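Home | Guides | Set-up | Care | Spares | Contact

Hostance arm – set-up guide, section 8: cloth and wipe-down jobs

Print this page | E-mail this page

Read section 7 first. The arm must be clamped and homed before any of this.

What it can and can't do yet

Short answer for people who ask us – can it do the chores? Some. Picks up a flat thing and puts it somewhere else, yes, most tries. Wiping a clear worktop, yes, slowly. Folding, no. Wringing out, no. Anything with a zip, please don't. Csenge Kozma ran 466 pick-ups on the bench in September and the misses were nearly all thin cloths lying dead flat.

8.1 Before you start

1. Clear the worktop. Cups, keys, post, all of it.
2. Power on. Wait for the steady light.
3. Set speed to 20. Leave it there untill you know the job.
4. Put the cloth down with one corner slightly up if you can.

Note: pale worktop, coloured cloth. Works much better than white on white, which the wrist camera struggles with.

8.2 First pick-up

5. Open Jobs, choose Flat Item, press Teach.
6. Bring the arm down by hand over the item. Slow. Stop when the tip is just over it.
7. Check the wrist view before you press Save. At close range you lose sharp detail and go by colour – red against pale grey, with the rounded tip across the middle of it.

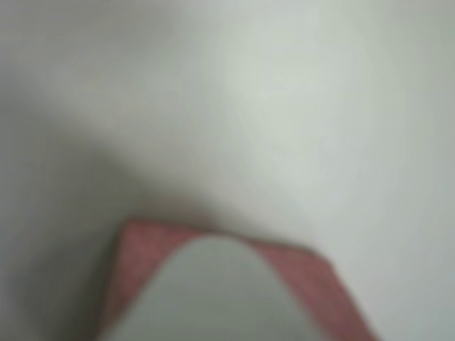
8. Press Save, then Run Once. Hand near the stop button.

CAUTION: fingers out of the gripper when Run Once is lit. It does not feel you.

8.3 If it misses

- Closes on nothing: lower the grip height one step, try again.
- Pushes the cloth along: too low. Up one step.
- Picks up two layers: not fixable in this version. Separate them yourself.
- Stops with code 9: lost the item. Check for shadow over the work area, move the lamp, re-teach from step 5.

Three misses in a row, stop and re-home. Don't keep pressing Run, it wont learn anything from it.

8.4 Shop-floor use

Same steps. Martim Barreto has had one sorting shop rags at Drandaveck and still wants a person within reach of it. So do we. Oily rags are out – the pads slip and the oil gets in the joint. Diekmann pads grip better than the ones in the box but need the longer screws, see Spares.

8.5 Finishing

9. Arm to Park.
10. Wipe the tips with a dry cloth. No sprays.
11. Power off at the wall.

Related
Section 7: Clamping and homing
Section 9: Cups and light crockery
Fitting the Uvent dust cover
Error codes, full list

Print this page | E-mail this page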